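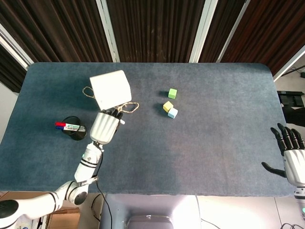
Unit 4: Drafting Schedules and Word Budgets
Instructor: Sadia Gilani
Read before the workshop session in November.

1. Terms

A word budget is the number of words a draft is expected to contain, divided among its scenes or chapters. A drafting schedule assigns parts of that budget to working sessions. The two are kept on separate sheets. A change to the schedule does not change the budget.

Draft words are counted at the end of each session. Words cut during the same session are not added back. Notes, outlines and chapter titles are left out of the count.

2. Session targets

The base target for this course is 875 words per session, 4 sessions per week. Students on the longer track (novella) use 1,175. Anyone revising and drafting in the same week should keep the base target and log revision by the page.

Do not carry a shortfall into the next session. Enter it in the log and leave the next target as it was. A student who carries shortfalls forward usually has an unworkable number by week three — see Hrnčiar's log in the course packet, pages 2 and 3.

3. Worked case: "Firdale"

Kimie Imai's story "Firdale" was budgeted as five scenes of equal length. The second scene ran over by 170 words in the first draft. She had two options:

a) take the words from scene four, which was still unwritten
b) raise the total

She took option a. The log shows the change as a transfer, with the scene numbers and the reason in one line. Option b would have required a new budget sheet.

4. Log format

Session number, start time, end time, words, scene. One line per session. Comments go on the back.

5. For the workshop

Bring your budget sheet and the log for your last two weeks. Laine Kütt's group meets first, at 9:30. Zoriana Kobzar's group follows at 11:00. Pairs will exchange logs and check the totals against the drafts.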